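# pardale-wipe: 손목 마커 추적 오류 구간 정리본

이 저장소는 Pardale 수집분 중 가구 표면 닦기 작업에서 그리퍼 포즈가 잘못 기록된 문제를 정리한 데이터 카드다. 원본 궤적, 수정 궤적, 오류 구간 목록을 함께 배포한다. 원본만 받은 사용자는 학습 전에 반드시 "알려진 문제" 항목을 확인할 것.

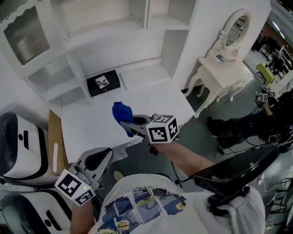

전체 에피소드는 2,557개이며, 이 중 451개에서 좌우 그리퍼의 마커 ID가 한 번 이상 뒤바뀌었다. 뒤바뀜 자체는 대부분 몇 프레임 안에 끝나지만, 후처리 필터가 이를 실제 이동으로 해석하면서 앞뒤 구간까지 궤적이 휘었다.

## 구성

| 경로 | 내용 |
|---|---|
| `raw/` | 수집 당시 궤적. 수정 없음 |
| `fixed/` | ID 재할당 및 재보간을 마친 궤적 |
| `faults.csv` | 에피소드별 오류 시작·종료 프레임, 유형 코드 |
| `excluded.txt` | 복구 불가로 제외한 에피소드 목록 |
| `tools/relabel.py` | 재할당 스크립트 |

좌표계는 머리 카메라 기준이며 단위는 미터, 회전은 쿼터니언(w, x, y, z)이다. 손에 쥔 그리퍼마다 흰색 마커 블록이 달려 있고, 면마다 흑백 패턴이 다르다. 포즈는 보이는 면을 모두 사용해 계산한다.

## 알려진 문제

### F1: 좌우 ID 교환

두 그리퍼가 가까워지고 한쪽 블록이 크게 기울면, 비스듬히 보이는 면의 패턴이 반대쪽 블록의 패턴으로 오검출된다. Skevo 추적기 초기 설정에서는 단일 면만 검출되어도 포즈를 확정하도록 되어 있었다. 현재 설정은 두 면 이상을 요구하며, 단일 면일 경우 직전 포즈와의 거리를 검사한다.

### F2: 인접 작업자 마커 혼입

같은 공간에서 다른 작업자가 동일한 형태의 마커 블록을 사용하면 화면 가장자리에 해당 블록이 들어온다. ID 대역이 겹친 에피소드에서는 추적 대상이 옆 사람의 장비로 넘어갔다. 오른손 그리퍼 궤적이 한 프레임 만에 1 m 이상 튀는 경우는 거의 전부 이 유형이다. `fixed/`에서는 작업 반경 밖의 검출을 버렸다.

### F3: 천에 의한 가림

그리퍼가 쥔 천이 블록 앞으로 올라오면 검출이 끊긴다. 짧은 끊김은 보간했고, 긴 끊김은 `faults.csv`에 남겨 두었다. 천이 책상 앞쪽으로 늘어진 상태는 대체로 문제가 되지 않는다.

## 재생 중 사고

F1은 로봇 재생 시험에서 처음 드러났다. Rano 양팔 시험대에서 에피소드 223을 재생하던 중 좌우 목표 포즈가 순간적으로 교환되어 두 팔이 서로의 작업 영역으로 진입했다. 토크 제한이 걸려 정지했으나 왼쪽 그리퍼 손가락 2개가 변형되었다. 인명 피해는 없었다.

당시 속도 제한은 켜져 있었지만 보간 이후 값에만 적용되었다. 필터가 순간 이동을 완만한 곡선으로 바꿔 놓았기 때문에 제한값을 넘지 않았다. 즉 `raw/`의 평활화된 열(`pose_smooth`)은 속도 검사를 통과하더라도 안전하다는 근거가 되지 않는다. Zainab Ugwu가 미필터 열과 비교하여 원인을 확인했다.

## 실기 재생 조건

- `raw/`는 실기 재생에 사용하지 않는다.
- 속도 검사는 `pose_unfiltered`에 먼저 적용한다.
- 두 팔 사이 최소 거리 검사를 재생기와 별도의 프로세스에서 수행한다.
- 첫 재생은 가구를 치운 상태에서 저속으로 진행한다.
- 비상 정지 담당자는 재생 조작을 겸하지 않는다.

## 사용법

```
python tools/relabel.py --in raw/ --out fixed/ --min-faces 2
python tools/relabel.py --check fixed/ --faults faults.csv
```

`--check`가 교환 구간을 하나라도 찾으면 종료 코드 1을 반환한다. 출력에는 에피소드 번호와 프레임 범위가 포함된다.

## 한계

재할당은 두 손이 교차하지 않는다는 가정을 쓴다. 천을 한 손에서 다른 손으로 넘기는 동작에서는 이 가정이 깨질 수 있으며, 해당 구간은 수동으로 검수했다. 다만 검수자가 한 명이어서 검수자 간 일치도는 없다.

그리퍼 개폐값은 이번 수정의 대상이 아니다. ID가 교환된 구간에서도 개폐값은 장치 시리얼로 기록되어 좌우가 유지된다. 포즈만 교체하고 개폐값은 그대로 두어야 한다. 둘을 함께 교환하면 빈 그리퍼가 천을 쥔 것으로 기록된다.

## 변경 이력

- v0.3: F2 반경 검사 추가. `excluded.txt` 분리
- v0.2: 3월 재처리분 반영. Öztürkmen 형식 변환기의 쿼터니언 순서 오류 수정
- v0.1: 최초 배포. 오류 구간 표시 없음. 사용 중단

새로 발견한 오류 구간은 에피소드 번호, 프레임 범위, 유형 코드를 적어 이슈로 등록한다. 유형이 불분명하면 `F?`로 표기한다.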